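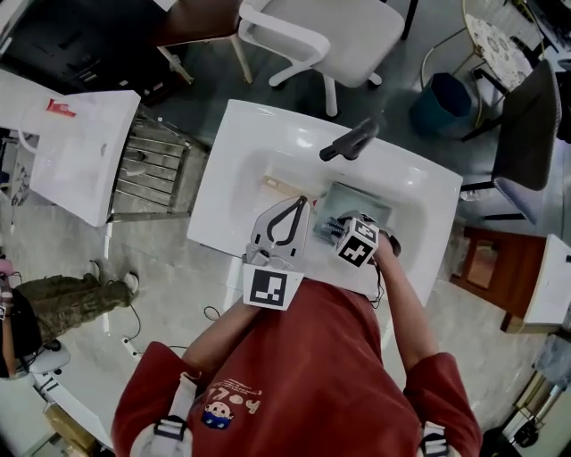
Rodel Macapagal, in correspondence appended to the second edition of the Stetthorpe handbook, objected that the vanity basin should not be classed as furniture at all, and that the cabinet beneath it ought to be treated as an enclosure for the plumbing. Most trade references take the opposite view and list the unit under bathroom joinery.

Vanity basin

A vanity basin (also vanity sink or, in older Canadian catalogues, lavatory basin) is a plumbed bowl set into, on or under a benchtop that is carried by a cabinet. It differs from a pedestal basin, which stands on a ceramic column, and from a wall-hung basin, which is carried by brackets or bolts alone. The combined assembly of cabinet, top, bowl and tapware is usually called a vanity unit.

Terminology

The word "vanity" was first applied to a dressing table with a mirror. It passed to the bathroom fixture when the two pieces of furniture were merged in houses too small to have a separate dressing room. In Australian usage "basin" is reserved for the bathroom and "sink" for the kitchen and laundry, although the distinction is weakening in retail listings. Canadian usage accepts "sink" for all three rooms. Plumbers in both countries tend to write "basin" or the abbreviation "B" on drawings.

Types

Basins are classified by their position relative to the benchtop.

Inset basins, also called drop-in basins, have a rim that rests on the top surface. The rim hides the cut edge of the opening, so the cut need not be finished to a high standard. A bead of sealant is placed under the rim before the bowl is lowered.

Undermount basins are fixed to the lower face of the benchtop with clips, adhesive or a timber cradle. The edge of the opening is exposed and has to be polished or sealed. Water can be wiped straight from the top into the bowl. Particleboard tops are not suitable for this method, as the raw edge swells on contact with water.

Vessel basins sit wholly above the benchtop on a flat or slightly recessed base. The cabinet is made lower to compensate for the height of the bowl. Taps are wall-mounted or have an extended body.

Semi-recessed basins project forward of the cabinet. They were developed for shallow cabinets in narrow rooms and remain common in apartments.

Integrated basins are moulded in one piece with the top. The absence of a joint simplifies cleaning, but damage to the bowl generally means replacement of the whole top.

Materials

Vitreous china is the most widely used material for separate bowls. It is a clay body fired with a glaze to give a dense surface of low porosity. It resists household cleaners and staining, but chips under a sharp blow, and a chip that reaches the body will discolour. Fireclay is thicker and heavier and is used for larger bowls, where vitreous china would be prone to warping in the kiln.

Cast polymer, sold under many trade descriptions, consists of mineral filler in a resin binder with a gel coat on the face. It is inexpensive and easily moulded with an integral splashback. The gel coat can craze near the waste outlet, where the temperature changes are greatest. Solid surface material has the same composition through its full thickness, and light scratches can be sanded out.

Enamelled steel and cast iron were standard before cheap ceramics became available and are still made in small quantities. Stainless steel is confined largely to public and institutional rooms. Glass, stone and copper bowls are produced for the decorative market. Stone requires a penetrating sealer, renewed at intervals set by the supplier.

Colour has followed fashion more closely than shape has. Pastel glazes were produced in quantity for several decades and then dropped by most factories. White is the usual stock colour and the only one that most suppliers will match across separate production runs.

Drainage

The bowl drains through a waste fitting to a trap, which holds a quantity of water that blocks gas from the sewer. The P-trap discharges horizontally into the wall and the S-trap discharges downward through the floor. A bottle trap takes up less room and is often chosen where the pipework will be seen, although it collects hair and sediment more readily than a plain tubular trap.

An overflow is a secondary passage leading from an opening near the rim to the waste. It is sized to carry away a modest flow only, and a fully opened tap will in many cases outrun it. A basin with an overflow needs a slotted waste so that the water can enter below the plug. Fitting an unslotted waste to such a basin is a frequent installation fault. The overflow then fills and has no outlet, and the error may go unnoticed until the passage begins to smell.

Plugs are of four main kinds: the rubber plug on a chain, the pop-up operated by a rod behind the tap, the spring plug pressed by hand, and the fixed grate. The rod-operated type has more parts than the others and passes through the tailpiece at a seal that can weep with age. Spring plugs are easily unscrewed for cleaning.

Water supply

Hot and cold water are brought to the cabinet through isolating valves, from which flexible hoses or rigid tube run to the tap. Separate valves for each basin allow a cartridge or washer to be changed without shutting off the whole dwelling. Hoses with a braided cover are a wearing part. They should be free of twists and should not be bent tightly at the crimped end, where failure normally begins.

Mixers with a single lever have displaced paired taps in new work. The hole in the bowl or benchtop is usually drilled at the factory, and a bowl may be ordered with one hole, three holes or none.

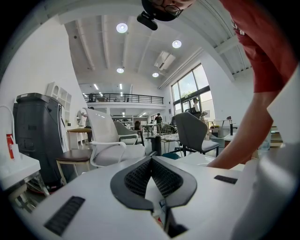

Fahad Khattak

Installation practice

The position of the unit is governed by the waste outlet more than by any other service, as supply lines can be rerouted cheaply and drains cannot. In a replacement job the height and offset of the existing outlet are measured before a cabinet is ordered. Drawers directly under the bowl have to be notched around the trap, and many makers supply a U-shaped top drawer for this purpose.

Walls are rarely square. The Stetthorpe handbook recommends leaving a scribing allowance of 20 mm on any cabinet that is to fit between two walls, with the gap closed by a filler strip. It also recommends a clearance of 50 mm behind the drawer boxes for hoses and valves – a figure that many compact units do not meet.

Wall-hung cabinets need solid fixing into studs or into a noggin placed before the lining goes on. Hollow-wall anchors are not an acceptable substitute, given the combined weight of the top, the bowl, the water in it and a person leaning on the front edge. Floor-standing cabinets are levelled on adjustable feet or packers and then screwed to the wall to prevent movement at the sealant joint.

The order of work is generally as follows. The cabinet is fixed and levelled. The tap and waste are fitted to the bowl while it is still on the floor or a trestle, where access is easier. The top is bedded, the bowl is set, and the trap and hoses are connected. The joint between splashback and wall is sealed last. The bowl is then filled to the overflow and released, and each joint is checked with dry tissue.

The Skendetville survey

A survey of rental housing in Skendetville examined 1,870 vanity units over one winter. Inspectors recorded the type of basin, the condition of the cabinet floor and any leak found at the time of the visit. Swelling of the cabinet floor was the most common defect. It was attributed in most cases to slow weeping at the trap nut, and less often to water running down from the tap base. Failure of the bowl itself was rare, and cracked bowls made up 2 per cent of the units inspected.

The survey has been criticised for grouping inset and semi-recessed basins under one heading. A smaller follow-up in Falton kept them apart and found more sealant failure in the semi-recessed group, where the joint along the front of the cabinet is exposed to drips from the underside of the bowl. The Falton inspectors visited only buildings of three storeys or fewer, and the results may not carry over to towers with higher supply pressure.

Manufacture

Ceramic bowls are made by slip casting or pressure casting. In slip casting, liquid clay is poured into a plaster mould, which draws water from it and leaves a firm layer against the mould wall. The surplus is drained off, the halves of the mould are separated and the piece is trimmed, dried, glazed and fired. Shrinkage between mould and finished article is considerable and varies with the batch, and for this reason a cut-out template is best taken from the bowl itself.

The Pellegrini works at Falton cast inset bowls in plaster moulds for most of its operating life and changed to pressure casting shortly before it closed. Its oval pattern had an unusually shallow soap recess on the left side only, and replacements are still sought by owners of older houses in the district. Later bowls sold under the Pellegrini name were made elsewhere and do not fit the original opening.

Care

Vitreous china is cleaned with a mild detergent and a soft cloth. Abrasive powders dull the glaze, and the dulled area then holds soap residue. Lime scale around the tap base may be removed with diluted white vinegar, kept off stone tops and rinsed promptly from plated metal. Toothpaste residue is mildly abrasive and should be rinsed away before wiping.

Trap seals in seldom-used bathrooms are lost by evaporation. Running the tap briefly every Monday, or on any other fixed day, maintains the seal.

See also

Bottle trap
Pedestal basin
Splashback
Tapware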